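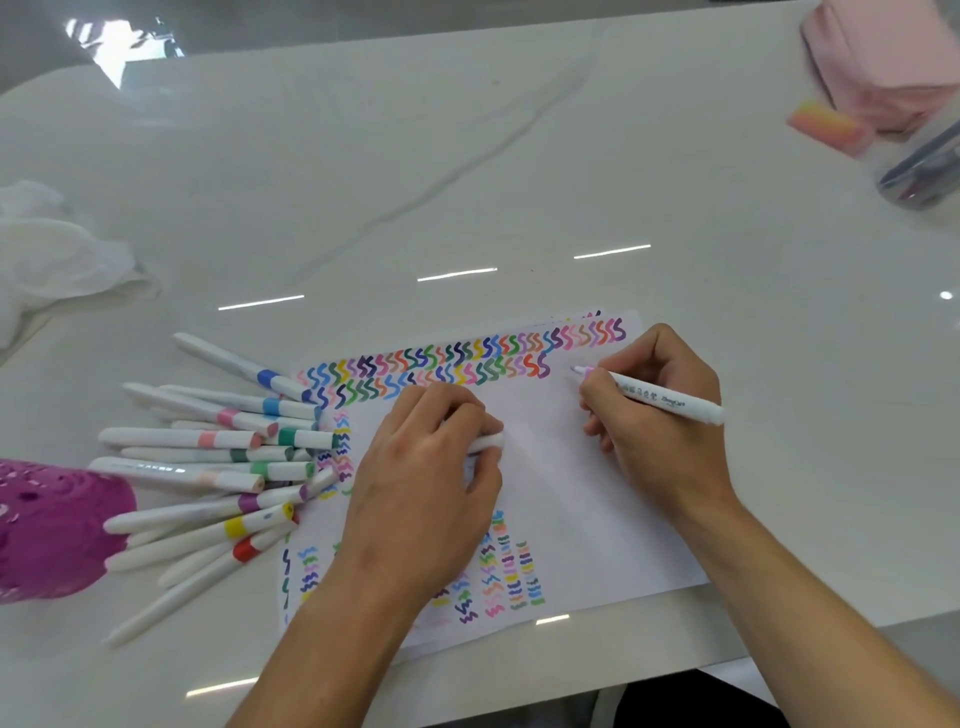
Progress report to the Stojanovska Fund
Ploven Growers' Cooperative, seed and propagation project
August 28, 2021

Period covered: second half of the grant year. Prepared by Perihan Akyol, with growing notes from Phong Lý.

This site uses cookies to remember your settings. By continuing you accept our cookie policy.

Summary

The hemp seed line is on schedule. The mother room is finished and in use. The drying shed is behind, and we are asking to move part of the money set aside for it. Spending is inside the budget as a whole.

Plant stock

We started the period with three lines carried over from last year. One of them, the tall late one, was dropped in early summer. It kept stretching under the lights and the lower branches gave very little worth keeping. Phong kept seed from it in the cold store in case the fund wants it looked at again.

The two remaining lines went out to the Skastbridge plot after the last frost. We set out 822 plants. Losses in the first weeks were mostly cutworm along the fence side, where the old sod had not been turned deep enough. We put collars on the replacements and had no further trouble on that side.

The shorter line is doing better. It branches low, holds up in wind without stakes, and has a clean citrus smell when the leaves are rubbed. The other is more uneven. Some plants are a good two weeks ahead of their neighbors, and Phong does not think the line is ready to hand out to members. He would like one more season of selection.

Mother room

Work on the room was done by Nevzat Türkmen and his crew. The walls are sealed, the drains run the right way, and the second bench is in. Humidity was too high at first and we had powdery mildew on a few of the older mothers. Those were cut back hard, and then removed when it returned. A larger fan went in and the room has stayed clean.

Cuttings are now rooting in plugs instead of loose mix. It costs more per tray but the members who collect them lose fewer on the drive home.

Drying shed

Bromico delivered the racks late and two of the uprights did not match the drawings. They have agreed to replace them at no charge. The replacements are due in September, which is close to harvest for the early plants. If they do not come in time we will hang the early plants in the north end of the packing barn, where Saadet Şimşekoğlu has cleared room. It is not ideal — the floor is dusty and the doors have to stay shut — but it worked for a small batch last fall.

Because of the delay, the electrical work in the shed has not started. We ask to carry that line forward into the next period.

Testing and paperwork

All samples sent so far came back under the legal limit. The uneven line was closer to it than we would like, and we will sample it more often from here to harvest. The grower license has been renewed. Zübeyde Eren handles the records and can send copies of the lab sheets on request.

Next period

Harvest of the early plants, then the rest as they finish. Seed from the shorter line will be cleaned and stored by lot. Member pickup of rooted cuttings continues through the fall as long as the mothers hold up. We also need a decision from the fund on the electrical money before we can book the contractor.

2 comments
Share this report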